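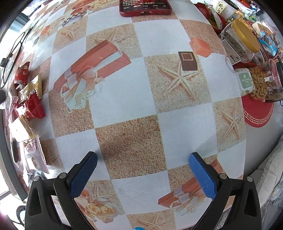

Section 4. Putting the Jarnia table cover on

Applies to all Vustgate table covers, roll or folded. Read the whole section first, takes a minute.

Before you start
Clear the table. Wipe it, dry it. Crumbs under the cover show up as bumps and will not go away later.

1. Unroll cover face down on a clean floor. Leave it 3 hours. Cold room, leave it overnight.
2. Turn face up, lay over the table. Pattern square to the long side.
3. Check overhang. Should be 9 inches each side on the Hollenstein size. Gorton size is shorter, see size chart.
4. Smooth from the middle out. Flat hand, no scrapers.
5. Fit the 4 clips, one per side. Push untill they click.

NOTE: Creases from the box are normal. Most drop out in a few days. Stubborn ones, hair dryer on LOW, keep it moving.

CAUTION: No irons. No hot pans straight on the cover, use a trivet.

Everyday care
Damp cloth, drop of dish soap. No bleach, no scouring pads. Wipe up coffee, wine and mustard right away, they stain the light squares first. 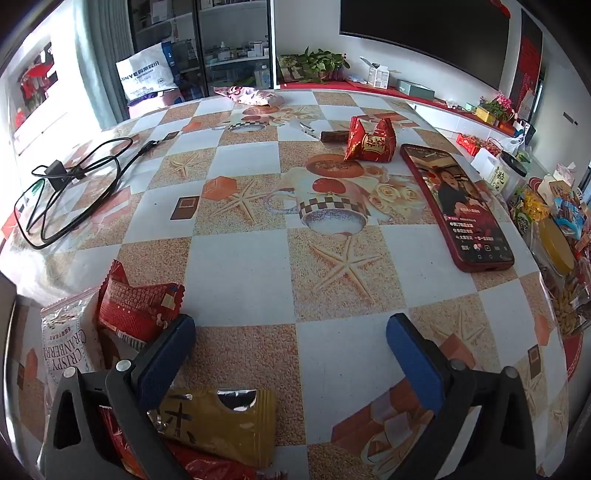

Fig. 4-2. Checkerboard pattern, pale bluish-white and tan. Snack packets on the cover.

NOTE: Printed wrappers can leave ink if they sit damp on the surface. Dont leave them overnight.

Storing
Roll it, never fold. Pattern side out. Keep away from radiators.

Clips lost or cracked? Order by cover size, see Section 9. Covers sold before March use the older clip, not interchangable.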